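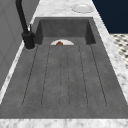

Sink and drainboard, ground floor kitchen.

Resident Coordinator's Diary, Flondelgate House
Jan 19, 2026

The morning was given over to the water account. Council's notice records 857 kilolitres for the last billing period, against 406 for the one before it. Mr Kuipers read the meter at 5 am with all taps closed and found the dial still moving. I have asked Nasution Plumbing to attend and have lodged a request for a concealed leak allowance, which must be supported by a licensed plumber's report.

Ms Dewulf telephoned from the Kisville office regarding the tenancy renewals. All are to be signed before the end of April. The revised house rules will be attached as a schedule, and residents are to initial each page. I raised the matter of the visitor parking clause, the wording of which remains unclear. She will refer it to Mr Kneževič for advice.
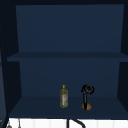 Wall cupboard in navy, with one middle shelf.

Cupboard allocations were discussed with Ms Cirillo, who moves in from Fleven next month. She asked whether shelves might be labelled by room number in place of surname. I consider this a sensible change and will put it to the house meeting.

A complaint was received concerning noise on the rear stairs after 10 pm. I spoke with Mr Cuypers, who accepted that his shift finishes late and undertook to use the side entrance. No further action is proposed at this stage. The conversation was cordial, and he enquired after the vegetable beds, which have suffered badly in the heat.

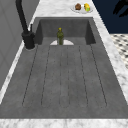 On that subject, watering by hose is suspended until the leak has been found. The tomatoes may be watered by can in the evening. I have approved $130 for mulch and shade cloth from the grounds allocation, and Mr Kuipers will collect both when he next has the ute.

Correspondence closed at 4.30 pm. The fire panel inspection certificate is still outstanding.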